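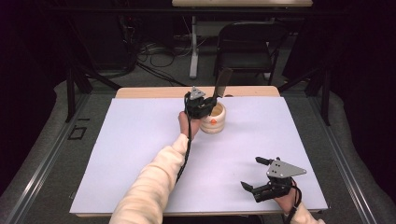

Bolgate, 26/08/2024

Moved from packing to the gripper table. What should I ask for before I sign?

Posted by Geeta Pal

I work at Stankevičius, in the building that used to be all hand packing for household and salon goods. In February the company started moving people off the packing line for part of the shift and onto what we call the gripper table. You hold a black gripper in each hand and do small jobs with them, and the movements get recorded so a robot arm can be taught the same thing later. Take something by the handle, bring it to a cup, let go, start over. Combs, flat utensils, that kind of item.

I don't mind the work. It's quieter than the line and I get to sit down between takes. But they have now given me a paper to sign that makes it permanent. The title changes from "packer" to "process operator," the hourly rate stays the same, and the piece bonus goes away because there are no pieces. Last year the bonus was a real part of my pay.

My supervisor says the arms will only take the small items and that everybody on the line will still be needed. Maybe so. The paper doesn't say it.

Things I would like to know from people who have been through this:

Is it normal to lose the bonus?
Has anyone had trouble with their wrists?
Did the line jobs stay after the arms came in?

I have until the end of the month to hand it back.

Harsh Bhatt

Don't sign it as is. Ask for the bonus to be averaged and put into the hourly rate. We did that at Drollari when the labeling went automatic and they agreed to most of it after two meetings. It was easier for them than arguing with people one by one.

On the wrists, yes. The grippers aren't heavy when you pick them up but you are holding your hands out over a table, and there's a cable coming off each one that you learn to keep out of the way. I was sore between the thumb and the wrist for the first month. Get the break times written down. Ours is 30 minutes on and then something else, and it only started being followed after it was posted on the wall.

Also ask who counts the takes. If they say there is no target, get that in writing too, because there was no target at our place either and then one day there was a sheet with 900 on it.

The thin items take the longest, so a flat number per week is not fair to whoever gets them.

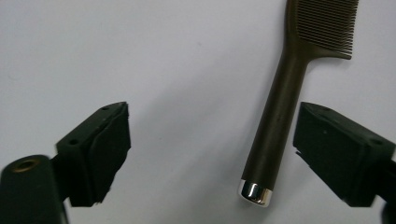
Liis Zariņš

Same thing happened at my work and I just signed. It was fine. You can always look for something else if you don't like it.

Vaida Laur

I was a line lead at the Gikellow site for the whole changeover, so I saw it from a little higher up. I'll go through your points, but not in order.

The line jobs. Ours went down, slowly. No one was let go the first year. People who left were not replaced, and the small-item stations were closed when the arms could do them well enough. What stayed was the odd-shaped stock, the damaged returns, and standing by the arms to clear them when they dropped something. That last job is real work and it was graded too low at first. If your paper says "process operator," ask for the description that goes with it and check whether clearing and resetting the arms is in there. At our site it was added later with no raise.

The bonus. Harsh is right that averaging is the usual fix. Bring your own pay slips to the meeting. The figures HR brought for my crew left out the holiday weeks, which were the best weeks.

The recordings. I would ask what happens to a bad take. When we started, people thought a fumbled one would count against them, so they slowed way down and got tense — and that is when the wrists went. The manager finally told us that bad takes were simply thrown out. By then we had done 2,379 of them at one table, good and bad together, and the mood got a lot better once people knew.

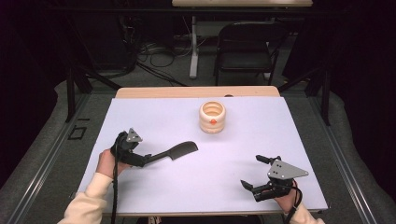 Then there is the skill part, which I think gets missed. The person at the table is deciding how the job should be done, where to take hold of a thing and what angle to come in at. My best packers were also the best at this, and it took us too long to say so in their reviews. Ask for that to be in the job description as well. "Demonstrates handling methods" or something close to it is enough. It helps when grades are looked at again, and it helps if you apply somewhere else.

One more item. Ask for a way back. We got a line in the agreement that let anyone return to packing within the first few months with the old bonus restored. Only a couple of people used it, but more people were willing to sign with it in there.

Comment from Geeta Pal

Thank you, this is very useful. I have asked for a meeting and for the full job description. I'm going to bring up the averaging and the way back. They already told me the breaks are "flexible," so I will ask for that to be written down too.

Comment from Harsh Bhatt

Flexible means whoever is in charge that day decides. Get the number.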